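**White tabletop, keeping it white?** (workroom board)

**podia_pete** — 2020-08-21

Quick one, typing on a break. We got a Ridier table in July, white top, and I love how bright it makes the room. But every mark shows. Gray smudges, pencil, coffee rings, you name it. Been using dish soap and a rag, works on coffee, does nothing for the gray stuff. Magic sponge yes or no?? Don't want to ruin the finish, it was the one nice thing we bought this year.

Top is plain white, no pattern to hide anything.
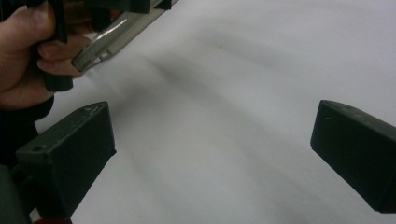
### Replies

**lombardi_s**

No sponge. Did that on my old desk and it left a dull patch the size of a plate, still there. Rubbing alcohol on a cotton cloth, small circles, then wipe with plain water. Test under the edge first. Takes me 2 minutes.

**gluepot37**

Disagree w/ Settimio. Sponge is fine if its damp and you don't lean on it. I've done mine for 11 years, no dull patch. Alcohol is what wrecked my sister's table — went sticky, then yellow.

**lombardi_s**

Eleven years with the same table? Then yours has a different coating from the new ones. The stuff they sell now is thinner imo.

**gluepot37**

You don't know that. Nor do I, fine. But "thinner" is a guess.

**carbone_kitchen**

Can we stop fighting over sponges. Pencil = white eraser, the soft kind. Gray rub marks = baking soda paste, soft cloth, rinse teh residue or it dries chalky. I get most of mine off that way. And get a mat! Huddale does a clear one, paid 37 dollars, cut it with scissors. Edges curl a bit the first week.

**podia_pete**

Mat sounds good but doesn't it kind of defeat the point of a nice white top? Tried the eraser on a corner, pencil came right off. Paste tonight. Under the lamp it reads more pale gray than white anyway.
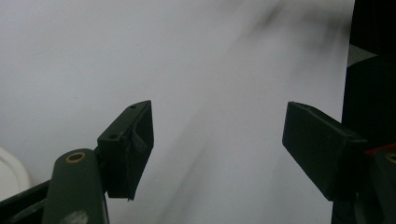
**amedeo_messina**

How long do you leave the baking soda paste on before wiping?

**carbone_kitchen**

Five minutes, ten if the mark is old. Wipe before it dries hard, then go over it with clean water twice.

**amedeo_messina**

Thx. Mine is an old stain, probably tea, will go for ten.

**lombardi_s**

Still say alcohol for ink though. Paste won't touch ink.

**gluepot37**

Agreed on ink, first and last time. Small dab, not half the bottle — and open a window.

**podia_pete**

ok got ink too, of course. Paste first, then the dab on the underside and see. Will post back.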